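Household Appliances > Small Kitchen > Microwaves
Thread: Basic two-knob microwave, timer labelled in Chinese -- a few queries
Print this thread | E-mail this thread

pudding_basin
Posted 7:40 pm

We have swapped our old digital microwave for a plain white one with two knobs and a round button. It came out of the Ollach flat when it was cleared and there was no booklet with it. The upper knob is power, the lower one is the timer, and the button opens the door. That much I have worked out.

The timer is what I'm asking about. It has 时间 printed beside it with a little clock, which my neighbour tells me just means "time". The scale starts with a red 0, then there's a small mark that looks like a letter A, and then the numbers carry on round.

I have three queries. What is the A for? How do people manage short times on one of these? And is it bad for the timer to turn it back to 0 by hand before it has finished? My mother always said you must never do that.
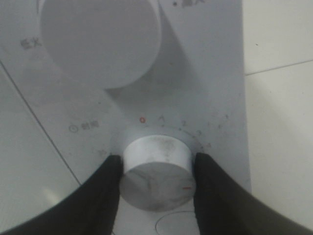 Which of the two knobs should be set first?
Power first, then the timer, as on most of these the oven starts once the timer is off 0 with the door shut.

I've been doing it in that order and it has been fine for porridge and soup. Anything under a minute is guesswork.

---

twin_tub
Posted 8:05 pm

Your mother may be thinking of old clockwork egg timers. On a microwave you can turn the knob back to 0. I have had a dial model for 11 years and I turn it back nearly every time I use it. Same timer, never been apart.

For short times, turn it well past the number you want and then bring it back. The spring is wound properly that way and the bell rings when it should. If you only nudge it off 0 it can stick and not ring at all.

---

larderlight
Posted 8:22 pm

I don't agree about turning it back. I was told by the repair counter at Bekport that forcing the knob backwards wears the little clutch inside, and that you should open the door and let the timer run out instead. Some of them say so in the booklet.

---

twin_tub
Posted 8:31 pm

Forcing it, yes. If it resists, leave it alone. Most of them turn back with no resistance. And if you open the door on mine the timer stops where it is, so it never would "run out". You'd shut the door and it would start up again with nothing in it, which is a good deal worse for the oven than turning a knob.

---

larderlight
Posted 8:40 pm

On mine the timer carries on ticking with the door open. So it depends on the model, and the OP hasn't got the booklet.

---

pudding_basin
Posted 8:52 pm

I have just been and tried. It stops when the door opens. It turns back easily too, no grating. I'll carry on turning it back.

Still no idea about the A.

---

gravyboat3
Posted 9:10 pm

I wouldn't guess at the A. On some ovens a mark near the start of the dial goes with a defrost setting or a table of weights, and on others it's something else entirely. Without the booklet you can ignore it and go by the numbers.

The way to find out how good your timer is: put in a mug of water, set it to a few minutes and time it against your phone. Do that twice. Mine gives 40 seconds over on a short setting and is nearly spot on for longer ones. Once you know, you know. I wrote it on a bit of card and stuck it inside the cupboard door.

Always have the mug of water in there when you're testing. Don't run it empty.

---

twin_tub
Posted 9:16 pm

Agree with all that. I'd add that the numbers are usually spread out at the low end and bunched up further on, so look at the ticks before you assume each one is a minute.

---

pudding_basin
Posted 9:45 pm

Thank you, I'll do the mug test tomorrow. Next question, as people are being so helpful, is cleaning. The faces of the knobs get grubby quickly, being white, and we are always at it with buttery fingers. The door and the worktop are both shiny so every smear shows. The printing on the panel is pale grey and very small, and I'm worried about rubbing it off -- if the scale goes I shall have nothing to go by.

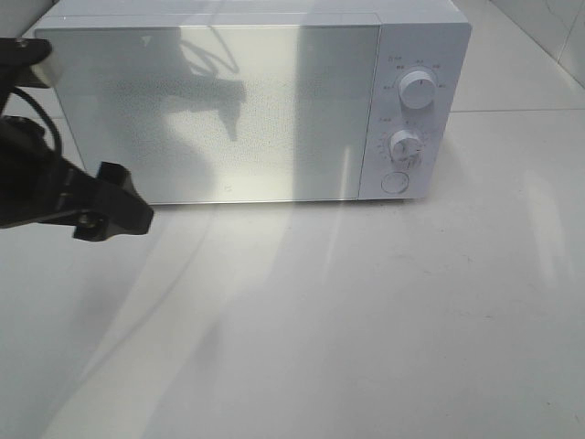
I had been using the cream cleaner we have for the sink, but I've stopped that. At the moment it gets a damp cloth and a drop of washing-up liquid, and I dry it with a tea towel. The knobs I do with an old soft toothbrush round the sides. It's slow and it leaves the corners.

---

larderlight
Posted 10:02 pm

Damp cloth is right. Wring it out well and don't spray anything at the panel, because it runs down behind the knobs. Spray the cloth if you must. Cream cleaner will have the numbers off within the year. I lost half the power scale on a Falitz that way and ended up marking it with nail varnish.

On a lot of models the knobs pull straight off for washing. Unplug it first, and pull square, no twisting.

---

gravyboat3
Posted 10:11 pm

I'd leave them on. I pulled one off a Cieślak and the plastic split where it fits the shaft. There was no spare to be had and I turned that timer with pliers until December. Cotton buds round the base do the job.

---

larderlight
Posted 10:15 pm

Fair enough if it's an old one. Plastic does go brittle.

---

twin_tub
Posted 10:20 pm

Cotton buds here as well. For the inside, a bowl of water with a slice of lemon, few minutes on full, leave the door shut a while, then wipe. Mind the bowl when you lift it out.

---

pudding_basin
Posted 8:15 am

Mug test done. It runs a bit long on the short settings and the longer ones are close enough. Card now up in the cupboard. The knobs are staying on and I've bought a box of cotton buds. If anyone does know what the A is, please post.

---

Recent threads in Microwaves
Turntable stops halfway round
Can you paint the inside of a microwave?
Dial or digital for someone with poor eyesight
Plate hot, food cold
How much gap to leave at the back on a worktop

3,105 threads in this section
Contact us | Forum rules | Copyright remains with the posters | Back to top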